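The case for plastic plates

We bought a set of stoneware when we moved in, the heavy grey sort from Cledwood, and it cost more than the kitchen table. Two years on there are three dinner plates left and one bowl with a bite out of the rim. The plastic ones, bought in a hurry for a picnic, are all still in the cupboard.

I think grown-ups should use coloured plastic plates at home, every day, and stop treating them as something for toddlers and campsites. A Pinari side plate weighs 350 grams on my kitchen scales. The plastic one weighs 60. Carry six of each up from a basement kitchen and you will come round to my view.

People say plastic looks cheap. Some of it does. It also scratches if you cut meat on it, and I wouldn't put it in a microwave. For a steak, get out the china. But most of what passes over a plate in our house is toast, biscuits, half a sandwich or a piece of fruit, and none of that needs stoneware.

Then there is the colour. White plates were sold to us on the grounds that food looks better on them - I have never found this to be true of fruit. 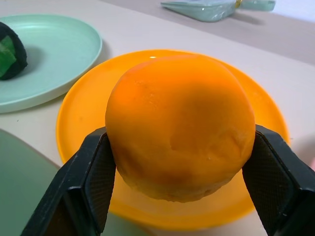

A bowl hides things. Whatever is at the bottom goes soft and gets found a week later. Put one orange on a flat plate in the middle of the table and somebody eats it by four o'clock. I have given up on the big Gruvarau fruit bowl for that reason, and it now holds keys and post.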